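Floveo Room Color Kit review: big peel-and-stick swatches for people who can't pick a paint

By Uyên Lý, 27/03/2020 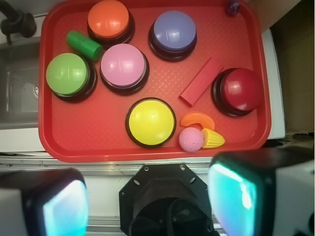

Orange, lavender-purple, pink and lime green, all on a red tray.

I have a drawer full of tiny paint chips. It's a real drawer, in my kitchen, where normal people keep the good scissors. Every time I decide to repaint a room I go to the store, grab a fistful of those little paper strips, tape them to the wall, squint at them for a week and then pick something that looks totally different once it's up. My hallway was supposed to be oatmeal. It is peach. I've lived with peach for years now.

So when I started planning the living room this winter I decided I'd spend some money before buying the paint for once, and I ordered the Floveo Room Color Kit. I paid for it myself, by the way, and it's been up on my walls since early March.

What you get

The kit is a flat box with 30 large peel-and-stick sheets, a folding color wheel, a little booklet and a cardboard viewer with a window cut in it. The sheets are the main event. Each one is bigger than a dinner plate and has real texture to it, close to an eggshell finish, and they're sorted into nine color families with a tab on the back so you can put them back in order (I did this once and never again). On the back you also get a code and a blank space for notes. I love the blank space. Mine say things like "nice at breakfast" and "dentist."

The families lean soft and livable. There's a really lovely run of greens, from a grayish sage to a dark bottle color, and the blues are good too. The yellows are where it falls down for me. There are only a couple and they both look like mustard, and if you want a clear, sunny kitchen yellow you're out of luck. Brights in general are thin on the ground. I would have killed for one proper coral.

Sticking them up

Application is easy! You peel, you press, you smooth it with your hand, and it comes off again without taking any paint with it. I moved my favorites around all four walls, and the adhesive held up fine until I stuck one on the brick around the fireplace, where it picked up a layer of grit and was done for. The booklet does warn you about brick, in very small type, on the last page.

The trick is to leave a sheet alone for a few days and move it when you're tired of it. My living room faces north, and the sage I was sure about went a kind of wet cement color after lunch. The one I'd written off as too warm, a dusty clay pink, looked great the whole day and even better with the lamps on. I would never in my life have bought a can of that from a paper chip.

One thing I'd change is the border. The sheets run color right to the edge, so if your existing wall is strong (mine was a tired butter yellow) it leans on whatever you put next to it. I ended up taping white printer paper around each one. A white margin printed on the sheet would save everybody the trouble.

The color wheel and the viewer

I was ready to roll my eyes at the wheel, and I've come around on it. You dial in your main color and it shows you neighbors and opposites through little slots, already softened so they match the sheets. It pushed me toward a deep blue-green for the bookcase, which I'd have been too chicken to try, and it's now the bit everyone comments on.

My brother-in-law Tín Đoàn borrowed the wheel for his home office and had the opposite experience. He's a person who wants to be told one answer, and the wheel gives you a dozen. He went with white. It looks good, to be fair to him.

The viewer is a piece of cardboard with a hole in it. You hold it up to a cushion or a rug so you can see the color by itself, and sure, it does that. So does making a circle with your fingers. I've been using mine as a bookmark.

How close is the match?

Very close on the clay pink, which I had mixed at a local place from the code on the back. I did 2 coats and held the sheet up against the wall once it had dried overnight, and I had to look for the edge. The blue-green for the bookcase came out slightly darker than the sheet, though that was a satin finish over old varnished pine, so I won't hang that on Floveo. The person at the paint counter had to type the code in by hand and hadn't seen one before, so give yourself extra time.

Compared with the other one

Before this I'd tried the Trorkatard sample set, which a friend passed on to me when she moved. It's cheaper and has more colors, brights included, but the sheets are about the size of a postcard and quite shiny, and on a wall they look like somebody left you a note. For a closet door or a piece of furniture it would be plenty. For a whole room I'd take fewer colors and bigger sheets every time.

Gripes, quickly

The box doesn't close properly once you've unpeeled anything, and the backing paper curls like crazy. There's no way to order a single replacement sheet, so my ruined brick one is just gone. And the booklet has a whole section of "moods" (restful, sociable, focused) that reads like a horoscope. Skip to the pages on light direction — those are really useful, and I've gone back to them for the bedroom.

Would I buy it again?

I would, and I'd tell you to split one with a friend, because most of the sheets are good for several rounds if you keep them off brick and dusty plaster. If you already know you want off-white, save your money and get a sample pot. If you're like me and you've got a drawer, this is a much better drawer.

The hallway is next. I've had a pale gray-blue up by the coat hooks since the weekend and so far I've written "yes??" on the back of it.

Recent posts

Numura blackout curtains, one winter later
Painting a pine bookcase without sanding for a week
North-facing rooms: colors I've tried and regretted
Kanagaratnam wool rug review
Small entryways and where to put the shoes
Matte, eggshell or satin for a busy kitchen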